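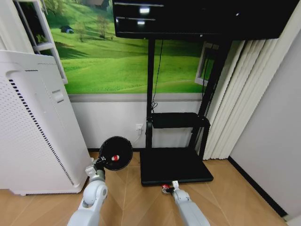 Wood-look floors: what happens before the first board goes down

19 June 2018

Clastport surveys and specifies floors for small commercial rooms: meeting spaces, reception areas, training rooms and the like. Its technical manager has been with the company since it split from the contractor Paulauskas, and spends most of the working week on failures in floors laid by other people. We spoke to her about moisture, flatness and pattern layout.

Most of the calls she receives concern gaps or lifting joints within the first year. The cause is usually in the slab.

“People look at the board because the board is what moved,” she said. “We start with a moisture reading, and in most cases we have our answer before lunch. The slab was covered too early. A surface reading taken on the morning of the job says very little about what is happening lower down.”

Clastport tests with humidity probes set in drilled holes, which are sealed and left until the readings stop changing. Clients often object to the wait. At Drometano, a business park where the company surveyed a ground-floor unit of 178 square metres last November, the programme allowed no time for testing at all.

“The main contractor had the furniture booked. We asked for the probes to stay in and they stayed in for 17 days. The slab was still above the limit at the north end, where there had been a leak during the build. A surface membrane was added there and the date moved.”

The membrane and smoothing compound on that job came from Ellix, whose instructions she describes as clear on coverage and less clear on drying in an unheated building. The air in the unit was held at 22 degrees while the compound cured, using electric heaters placed well away from the walls.

“Gas heaters put water into the room. That is written in every guide and I still find them on site.”

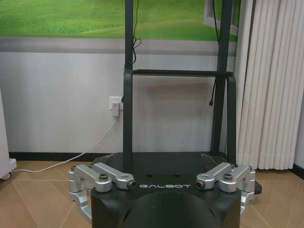 Flatness is the second item on the survey sheet. She allows a deviation of 3 mm under a two-metre straightedge for click-jointed boards and asks for better where the boards are short. A hollow under a long board flexes and makes a noise. A hollow under a short board tends to load the joint directly, and the locking edge breaks.

“The noise is what gets reported. By the time somebody rings about the noise, the joint has been worked a good many times. You can inject under it, and I have done so, but it is a repair and it looks like a repair when the light is low.”

She is cautious about grinding. A high spot near a doorway can be taken down in an hour, but the dust has to be removed completely before primer is applied, and the primer has to be the one intended for the compound. Mixing products from different makers is common and difficult to argue about afterwards, as each supplier will point to the other.

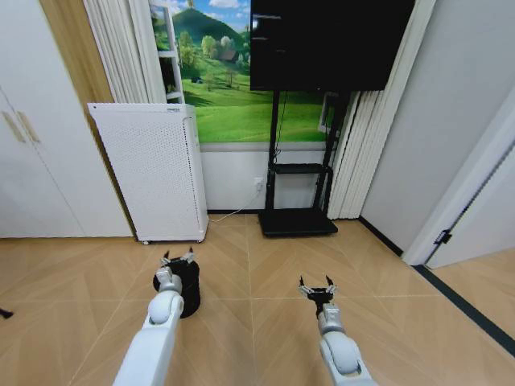 A light wood-look floor laid in a chevron pattern.

Patterned layouts have become more frequent in the company's work. Chevron and herringbone are often confused in enquiries, and the difference matters when ordering. Herringbone uses boards with square ends. In chevron the ends are cut at an angle and meet in a straight line, so any error in the first row is carried the length of the room.

“I ask for a centre line snapped from the longest sight line, which is often the door and often isn't the middle of the room. Then two rows laid dry and checked with a string. If the points have wandered by the end of the second row, take it up. It won't correct itself.”

Waste is higher than on a straight lay. She would sooner see one full box left over than a second batch ordered, because the shade can differ between batches. The spare box should be kept flat, in the building, with the batch number showing.

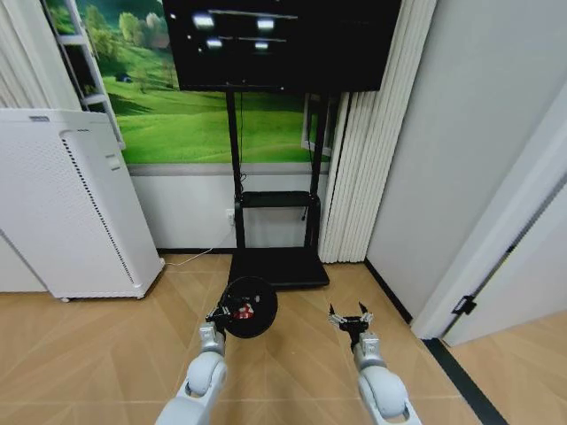
Loading is the part of the specification that tends to be left blank. A floating floor has to be free to move as the humidity changes, and anything heavy enough to pin it in one place will transfer that movement to a joint elsewhere. Fitted cupboards are the usual culprit. Free-standing equipment is rarely a problem if the load is spread: a large television on a mobile stand, for instance, with two upright posts coming down to a flat base, is well within what a sound floor will take. Her concern with such items is how they are shifted from place to place, particularly if grit has collected underneath.

“Lift the edge and sweep before you push it. Grit will mark any finish. I would rather read that on a notice by the door than find it out with a torch.”

Perimeter gaps are checked last. Skirting normally hides them, and she removes a short length at each end of the room to confirm that the gap is there and has not been filled with adhesive. On more than 22 surveys in the past year it had been filled, in most cases by whoever fitted the skirting. Door frames are a further weak point. Boards cut tight around the frame hold the floor at that corner, and the first joint to open is often some distance away.

Asked what she would change in the way these floors are bought, she returned to the slab. Moisture testing should be priced as a separate item, she said, with its own line in the programme and a named party responsible for the readings.

“If it is buried in preliminaries it gets squeezed. Put the probes in early, write the numbers down, and keep the sheet with the handover papers. I ask for that sheet on every failure and I have been given it twice.”

Clastport's survey sheet is being revised to include a section on loading and is due to be issued to contractors in November.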